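Esent to move to softer reservoir supply in November

Jun 3, 2020

Homes and businesses in the lower part of Esent will change from borehole water to a blended supply in November, when the link main from Vususetti reservoir is brought into service. The change affects 3598 properties, all of them fed at present from the Treloar boreholes on the east side of the town.

The supply will be softer than customers are used to. Water from Treloar passes through chalk and leaves a heavy scale on heating elements and in hot water cylinders. The blend has been set at a target hardness of 123 milligrams per litre, measured as calcium carbonate, which puts it in the moderately hard range. Present hardness at Treloar is well above that and varies with the season.

Mogens Snorradóttir, network engineer for the project, said the blend was chosen to keep the water stable in the existing pipes. Very soft water can be more aggressive towards metal, and a large part of the lower town is still served by old cast iron mains with a layer of scale on the inside.

"The scale is part of the pipe by now," she said. "If the chemistry moves too quickly, some of it comes away and you get complaints about colour. We would sooner take it slowly and leave the inside of the main as it is."

For that reason the proportion of reservoir water will be raised in stages. Each stage will be held until samples taken at the far ends of the network are steady, and only then will the next valve change be made. The full blend may not reach the streets south of the railway until some time after the first change.

The link main

The last section of the link main, 500 metres long, is being laid by Vuradex under the verge of the reservoir road. It is polyethylene pipe with welded joints, and will be pressure tested in one length before it is joined to the section already in the ground. Chlorination and flushing follow the test. Samples must be clear before the main can be connected to the live network.

Work on the verge stopped for part of the spring while site working rules were revised, and the crew has since returned at reduced strength. The November date has not been moved. Snorradóttir said the time lost had come out of the allowance for bad weather, and that a wet autumn would leave little room.

Two new valves are to be fitted where the link main meets the old trunk main near the Treloar pumping station. One controls the flow from the reservoir and the other isolates the boreholes, which will stay in use as part of the blend and can take over the whole area again if the reservoir has to be shut off. The changeover does not depend on any work inside homes.

Pressure is expected to be slightly higher in the low streets beside the river, where the reservoir gives more head than the present pumps. A pressure reducing valve will hold it within the usual limits. Customers on the hill will see no change in pressure, and they remain on the upper zone with its own tank.

What customers may notice

The first sign is likely to be at the kitchen tap. Cold water may taste different for a few weeks. Reservoir water is warmer than borehole water in summer and colder in winter, and the disinfectant in it can be easier to smell when the tap has not been run for some hours. Drawing off the first glass is usually enough to clear it.

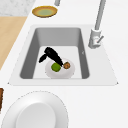
A sink set into a white worktop.

Fine scale already lying in pipes can be carried forward when the flow changes direction, and several streets will be fed from the opposite end after November. The result is a slight cloudiness or a few pale grains in the bottom of a glass. Air in the water also gives a milky look, but this clears from the bottom upwards when the glass is left to stand. Grains do not clear. They settle.

Brown or orange water is a different matter and comes from iron in the older mains. Customers who see it are asked to run the cold kitchen tap gently until it clears, to leave the washing machine off, and to report it if it is still there after an hour. Running several taps hard at the same time tends to pull more deposit through and is not advised.

Tap strainers should be unscrewed and rinsed if the flow drops. The same applies to shower heads, where loosened scale can lodge behind the plate.

Teodoro Dimaculangan, a heating engineer with premises on the Treloar road, said most appliances would need no attention beyond resetting. Dishwashers with a built-in softener have a hardness setting, and if this is left at the old figure the machine will use more salt than it needs. Glasses can also come out with a dull bloom that is often taken for scale, though it is caused by water that has been softened too far.

"People turn it up when they see the bloom, and that makes it worse," he said. "Look up the setting in the book. If the book has gone, start in the middle and work down."

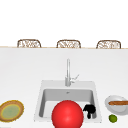

A white counter with a pale wood strip along its far edge.

Whole-house softeners with a meter will also need a new hardness figure. Units that regenerate on a timer should be reset to run less often. Dimaculangan said he did not expect scale already present in cylinders to dissolve to any useful extent, and that owners of old cylinders should not put off a planned clean on the strength of the new supply.

Less detergent will be required. Washing powder packets normally give separate doses for soft, medium and hard water, and most users in the lower town will be able to move down to the medium dose. Soap will lather more freely. Kettles will fur up more slowly, but they will still fur up.

Limescale marks on sinks, taps and worktops should also form more slowly. Marks already there have to be removed in the normal way with a weak acid such as vinegar or citric acid, rinsed off promptly. Acid must not be used on marble, limestone or other stone containing calcium carbonate, as it etches the surface. It should never be mixed with bleach.

Fish keepers, brewers and home dialysis patients

Keepers of aquarium fish are advised to test both hardness and disinfectant before each water change during the staged period. Ponds topped up through a hose should be filled slowly. Home brewers who treat their water will need to work out their additions again once the blend has settled, and a monthly analysis for the zone will be available on request.

Customers on home dialysis are being contacted separately through their clinics and do not need to do anything before they are called. 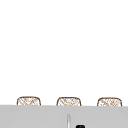 Lead pipes

The treated blend will be dosed with orthophosphate, as the borehole supply is now. This forms a coating on the inside of lead pipe and limits the amount of metal taken up by the water. Dosing at the reservoir works will begin before the link main is opened, so that there is no gap in protection.

Owners of older houses who do not know what their supply pipe is made of can check where it enters the building, normally near the indoor stop tap. Lead is dull grey, soft, and shows bright metal when scraped lightly with a coin. Where a lead pipe is found, the owner may ask for a sample to be taken at the kitchen tap. The section between the boundary and the house belongs to the owner, and replacement is at the owner's cost. If that section is replaced, the part under the road will be renewed to match on application.

Sampling and notices

Sampling points have been set up at both ends of the lower zone and at the boundary with the upper zone. Hardness, colour, iron, turbidity and disinfectant will be measured at every stage. Results will be posted with the monthly analysis.

Letters will go out to each property before the first valve change, giving the order in which streets are to be switched. Short interruptions are expected at night in the streets closest to the new valves, and separate cards will be put through those doors. No interruption is planned elsewhere.

Snorradóttir said the order of streets had been drawn up but could still change once the pressure test was complete.

Related items
Verge closure extended on reservoir road
Treloar pumping station: noise readings released
How to find and test your indoor stop tap
Hosepipe use: no restrictions planned for Esent
Night work on the trunk main, dates and diversions

Comments

ridgeway_p
Does the blend go up to the hill at all? We share a main with the lower zone at the bottom of our road and the letter last year said upper.

M. Tansley
We had the milky water in spring and it did clear from the bottom as described. Good to have that explained. The grains I have never had.

ridgeway_p
Found the map, we are upper. Ignore me.

cornerhouse
What about combi boilers with a scale inhibitor on the cold feed? Leave it on or take it off? Mine is the cartridge type and they are not cheap.

Ellerby
Leave it on, I would say, moderately hard is still hard enough to matter on the plate exchanger. The cartridge may last longer.

oldbrewer
Please could the monthly sheet give sulphate and chloride as well as hardness. Alkalinity too if it is measured.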